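**工单 14：抓杯子，成功率好得可疑**

- 状态：处理中（第三次重开）
- 模块：机器人学实践课，大作业二，仿真抓取
- 提交方：Natthorpe 组
- 接手方：Rediren 组（负责公共场景库），Chaudhry 组（负责评测脚本）
- 优先级：高。提交时填的是“低”，中期检查的通知出来以后自己变高了

**现象**

评测脚本跑 80 个回合，报告成功 78 个。我们组上一个作业连方块都推不直，看到这个数字的第一反应是高兴，第二反应是去看回放。回放里杯子大多数时候老老实实待在桌上，机械臂下来，合爪，抬起，爪子里什么也没有，然后终端打出一行绿色的 success。

高兴持续了一杯速溶咖啡的时间。

**复现步骤**

1. 拉取课程仓库主分支，场景选“杂物桌”，机械臂用默认的那台。
2. 随机化全部打开：桌子高度、杂物、地面颜色、背景。
3. 加载我们组的策略权重，跑完整评测。
4. 看终端，心情愉快。
5. 看回放，心情恢复正常。

只开第 2 步里的地面颜色和背景，问题不出现。打开桌子高度就出现。这一条是凌晨 1:20 试出来的，前面把显卡驱动重装了一遍，对结果毫无帮助，记在这里供后人节约时间。

**排查记录一：成功判定**

Chaudhry 组的判定函数写得很简短：杯子原点的世界坐标 z 大于阈值，就算抓起来了。阈值是按默认桌高定死的。桌子一旦随机得高一点，杯子在回合开始的那一刻就已经“被抓起来了”，机械臂后面爱干什么干什么，挥手告别也算成功。

改法：回合重置、物体落稳以后，记下杯子的初始高度，判定时用相对高度，再加一条抬起后要保持一小段时间。补丁已提交，Chaudhry 组合并时留言“收到”，后面跟了一个句号，我们认为这是歉意。

合并后重跑，80 个回合，成功 4 个。数字终于符合我们对自己的认识。

工单第一次关闭，理由填的是“评测已修复，剩余问题属于学生水平”。十分钟后被自己人重开。

**排查记录二：杯沿**

修完判定就只能面对抓取本身了。策略的思路是从上往下抓杯沿，一根手指进杯口，一根在外面，夹住杯壁。这个抓法在我们自己写的小场景里好好的，搬到公共场景里就犯病：爪子到杯口附近停住，手臂还在往下使劲，关节力矩一路上涨，最后要么杯子弹飞，要么控制器报错退出。

怀疑过的东西依次有：控制器增益、逆运动学、夹爪关节限位、随机种子、机房的空调。增益从小到大扫了一轮，差别只在于杯子飞得近还是飞得远。

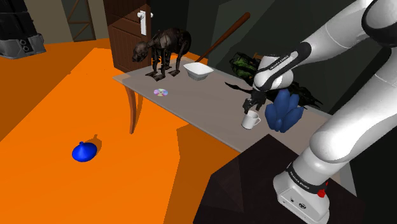 Rediren 回复：先别动增益了，把碰撞体显示打开看一眼。公共场景库里的杂物导入时默认都用凸包，杯子也不例外，渲染出来是空心的，物理引擎那边是个实心墩子，手指往杯口里伸等于往石头里伸。你们自己的小场景用的大概是另一份资产。另外，桌上别的杂物也一样，碗的问题只是还没人去抓碗。

打开碰撞体显示，确实是墩子。杯口上盖着一张看不见的平面，平整得可以在上面放东西。我们在这张平面上捅了整整一个下午。

补充说明一下为什么之前没发现：视觉网格和碰撞网格在查看器里是两个图层，默认只显示前者。课程文档里有这个开关的说明，在附录里，附录的链接是坏的。（已另开工单，转给 Stiltavholm 文档站。）

处理：

- 杯子改用凸分解，杯壁拆成一圈小块，把手单独一块。
- 碗同样处理，防患于未然。
- 其余杂物保持凸包，反正没有任务要把手指伸进去。植物的碰撞体如果也拆细，仿真会慢到让人怀疑人生，不拆。
- 导入脚本加了一个字段 `graspable`，为真时不允许使用凸包，会直接报错。报错信息的措辞投过票，脏话版本落选。

**排查记录三：还差一点**

换完碰撞体，手指能进杯口了，可是总往一边偏，外侧手指擦着杯壁下去，经常把杯子带倒。量了一下，抓取坐标系和实际指尖中心差 4 mm。

查提交历史，这个偏移是我们自己加的，提交说明写着“临时”，时间在四月，当时是为了让推方块那次作业看起来直一点。方块最后也没直。

偏移已删。删完以后整组沉默了一会儿，然后有人问还有没有别的“临时”。搜了一遍仓库，还有一些，暂时不在本工单范围内。

**当前结果**

| 版本 | 判定 | 碰撞体 | 结果 |
|---|---|---|---|
| 最初 | 绝对高度 | 凸包 | 78/80，全是幻觉或接近幻觉 |
| 修判定 | 相对高度 | 凸包 | 4/80 |
| 换碰撞体 | 相对高度 | 凸分解 | 变好了，杯子仍会倒 |
| 删偏移 | 相对高度 | 凸分解 | 整轮还没跑完，机房晚上断电 |

删偏移之后手动看过几个回合，杯子能离开桌面，也能保持住。剩下的失败集中在把手恰好转到手指要下去的位置，策略对此的态度是硬上。打算在采样抓取角度时避开把手那一侧，代码还没写。

**待办**

- [x] 判定函数改相对高度（Chaudhry 组已合并）
- [x] 杯子和碗换凸分解（Rediren 组已合并）
- [x] 删除 Natthorpe 组的“临时”偏移
- [ ] 抓取角度避开把手
- [ ] 用新判定重跑其他组已交的成绩。这一条已经有两个组来打听能不能不做
- [ ] 修附录链接

**给后面遇到同样问题的组**

爪子停在半空不肯下去的，先开碰撞体显示。成功率突然很高的，先看回放，看完再发群里。我们顺序反了，那张绿色截图现在还是课程群的头像。

工单保持打开，等整轮结果出来再更新。请不要再替我们点“已解决”，已经点过两次了。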